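The spare room on Mollah Street

Jun 9, 2022

The kettle goes on at four o'clock, and by quarter past there are usually people in the hall at Flukance House who have come in for a sandwich, a hot shower or just a sit down. What they may not know yet is that upstairs, past the fire door and the noticeboard, there are bedrooms. Proper ones, with a lock and a window that opens!

Rizwan Dewan has run the place since March, and he is the sort of man who shows you the airing cupboard with real pride. He used to manage a hotel in Bremier, and it shows in the pillows. "People sleep badly when they're frightened for their bag," he told me, unlocking a tall metal cupboard on the landing. Every guest gets one, and keeps the key for as long as they stay.

The idea behind Flukance House is simple enough to explain on a bus. The town already had a night shelter, at the old Rastach works, and it does a hard job well. But it closes its doors at eight each morning, and guests have to pack up everything they own and carry it round until evening. Try getting to a job interview like that, or keeping a doctor's appointment. At Flukance House you stay put. You can be in bed with flu at noon, or use the address on a form, and your post will be waiting on the hall shelf.

I went along expecting to be polite about it and came away wanting to tell everyone I know. One woman I met had been there nine weeks and was starting in a school kitchen the next morning. She had ironed her shirt twice. Another guest, a retired roofer, has taken over the back garden and is growing runner beans up the railings (he would like it known that the slugs are winning).

Money is the worry, as ever. Each guest can stay for up to 164 nights, and in that time the staff help with benefits, deposits and the dreaded hunt for a landlord who will pick up the phone. The council pays part of the cost, and the rest comes from local giving, which last year meant 3521 separate donations. Many were a few pounds. One was a jar of coins from a primary school on the estate, and Rizwan still has the jar.

There is a list, of course, and it is longer than anyone would like. A second building, 2 doors down, has been empty for years, and the owners have agreed to talk. Its roof needs doing and the stairs are a disgrace, but I have seen Rizwan's sketches for the kitchen and he has already decided where the toaster goes.

Flukance House welcomes bedding, towels and unopened toiletries, left at the side door on Mollah Street before six. Single duvets are wanted most. 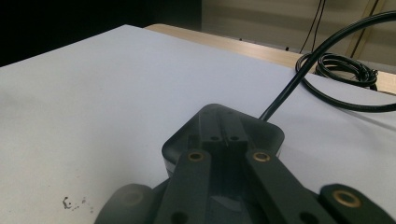 White paper spread over a light wooden tabletop.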